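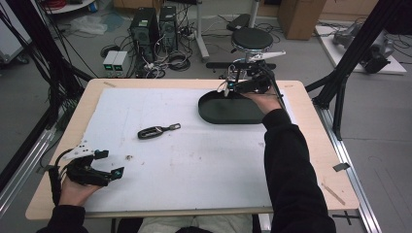 I've wanted a proper work table since we moved to Grurside, and for the first couple of years I made do with the kitchen worktop and a lot of moving the toaster about. So in January I finally ordered the Lundesia from Mahama, which cost me £158 with delivery, and I've now had seven months of sewing, wallpaper pasting, jigsaws and one very ambitious gingerbread village out of it. It's a plain rectangular table with a light wooden top, and I keep most of that top under a big white sheet, which has picked up plenty of grey scuffs (better the sheet than the wood, is my feeling). I'm very fond of it, but it does have its faults, so let's get into them.

It came in one flat box, heavy enough that I had to shuffle it down the hall on a towel. The instructions are all drawings and they aren't bad, apart from step four, where the long rail looks the same whichever way up you hold it. It isn't! I put mine on upside down and had to undo the lot. My friend Etornam Bawa has the same table and managed hers in 33 minutes, and I've heard about it several times since. I took most of a Sunday afternoon and had two tea breaks.

Once it's up it's lovely and solid. I can run the sewing machine flat out on heavy curtain fabric and there's only the tiniest shiver at the far end. The height suits me for standing and cutting out, though for sitting down to sew I'd like it a touch lower, and I ended up with a cushion on my chair. The legs don't adjust, sadly – our floor slopes, so there's a folded beer mat under one corner and I expect it'll live there for good.

I looked hard at the Dostico before buying, as it's cheaper and folds away. I tried one in the shop and it bounced when I leant on it, so that was that. If you've only got a box room and need to put everything away at night, you might feel differently.

My main grumble is the finish. It marks if you so much as look at it with a mug in your hand, and I had a ring on it within a week. I rubbed it with a bit of oil and it faded nicely, but I did sulk. Get a cover on it from day one, anything flat and pale will do, and pale is so much easier for seeing pins!

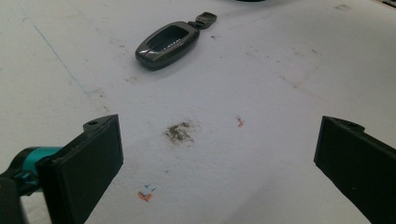

Scuffs, smudges and a few coloured stains on the white covering.

Would I buy it again? Yes, I would, though I'd wait for one of Mahama's sales and I'd get somebody to hold that rail for me. Four stars, with one off for the mug ring.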